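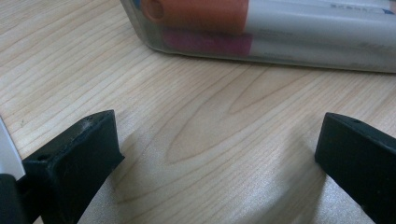 Jirka grasp planner: frequently asked questions
Last updated 10th July

Which grippers does the planner support?
Any parallel two-finger gripper with a known opening width. Set the width and the finger length in the tool file. The planner reads this file once, at start-up, so restart it after a change.

Why are no grasps returned for an object in a clear container?
Depth readings through clear plastic are often missing or belong to whatever is behind it. The filter discards any candidate with fewer than 65 valid depth points. Switch on colour-only proposals (colour_fallback = true) and the planner will use the outline from the colour image, with the height taken from the table plane. Expect more rejected candidates in this mode.

Can it pick the container or the contents?
Either. Set target_level to "outer" or "inner". The default is "outer". With "inner", the container walls are still treated as obstacles, so a closed container gives no result.

The table plane is tilted in the viewer. Is this a fault?
Usually not. Glare on a varnished surface leaves holes in the depth map, and the plane fit then leans towards the side with more points. Raise plane_frames to 30. If the tilt remains, repeat the hand-eye calibration.

The planner reports the fingers as an obstacle.
The tool mask is out of date. Record a new one with the gripper fully open and again fully closed - both are needed. Masks made before the March release have to be replaced.

What does error 118 mean?
The controller refused the path at a joint limit. The grasp itself may be valid. Error 71 is different: the plan ran out of time before a path was found.

Does it work with the Ogura controller?
Yes, through the Fletbridge adapter. Force limits are set on the controller and the planner does not override them.

Who maintains the code?
Séverine Lefèvre maintains the planner. Liesl Schwaiger maintains the adapter and the calibration tools. Attach the log and the tool file to any report.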